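Packaging waste at small parts shops: final project report
Intro to Supply Chains, group 4
January 2021

Background

We wanted to look at how much packaging small hardware suppliers use when they ship little orders. Everybody talks about the big online stores. Less written about the small ones. Our group picked two: Hustden (fasteners, spacers, small wheels) and Brudeo (mostly plumbing bits). Both said yes to sharing order records for December. A third shop, Maes, said yes and then stopped answering email, so Maes is only in the survey part.

Main question: does the box match the order? Second question: if not, why not, and would customers even care.

Method

Got the order exports as spreadsheets. Hustden gave us 2230 orders, Brudeo gave us 2207. Removed cancelled ones and pickups before doing anything else. For each order we had item size, item weight and box code. Neither shop tracks filler (paper, air pillows) so we had to leave that out. Wish we had asked sooner.

Parts like washers, pulleys and thumb nuts went into one group, "small flat or round." Pipe fittings were their own group. Anything longer than the longest standard box was dropped. 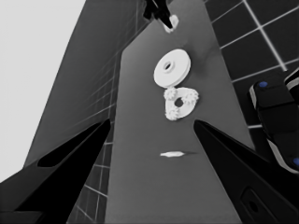 We counted a box as oversized if the items filled less than half of the space inside. That cutoff is ours. We tried a stricter one early on and nearly everything failed, which told us nothing useful. Half is easy to explain to a shop owner too.

Then the survey. 200 customers answered, through a link the shops put in there order emails. Five questions, all short. One question was worded badly (it asked about "waste" and "cost" in the same sentence) and we threw it out.

Results

Hustden: most oversized boxes were in the small flat or round group. They stock three box sizes and the smallest one is still way too big for a bag of washers. Padded mailers are on the shelf but the packing table is set up for boxes, so boxes get used. We got this from a phone call with the shop, not from the data.

Brudeo: better match overall. Fittings are bulky and fill the space. Problems showed up mainly when someone ordered a single gasket or ring.

Survey: 49 people wrote something in the comment box. A lot of those were about late deliveries — it was December, so not a shock. The ones about packaging mostly said the same thing, box too big, too much paper. A few people said they like a big box because they reuse it. We did not expect that and had no category for it.

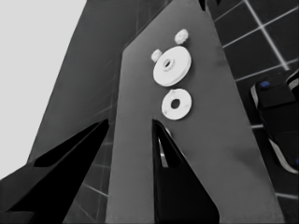

Cost side. We used the carrier price list from Kotness, who handle pickup for both shops. Small mailers come out cheaper per order than the smallest box in every zone we checked. Didn't include labor. Packing a mailer may be faster or slower, we have no times for it.

Problems with the project

Only one month, and a weird month. Holiday orders probaby look different from the rest of the year. Box codes were typed in by hand at Brudeo and some were clearly wrong, we fixed the obvious ones and left the rest. Survey people chose to answer, so they may care more than average.

Also we split the spreadsheet work between group members and rounded differently for the first week. Redone since, but the early charts from our midterm slides should be ignored.

Recommendations

For Hustden: move the mailers to the packing table. Try it for a month on the small flat or round group only and compare damage claims before and after.

For Brudeo: one smaller box size. Fix the box codes with a dropdown list.

Next group who takes this: ask about filler on day one, and get a spring month if you can. The cleaned spreadsheets are in the class folder, the raw ones stay with the shops.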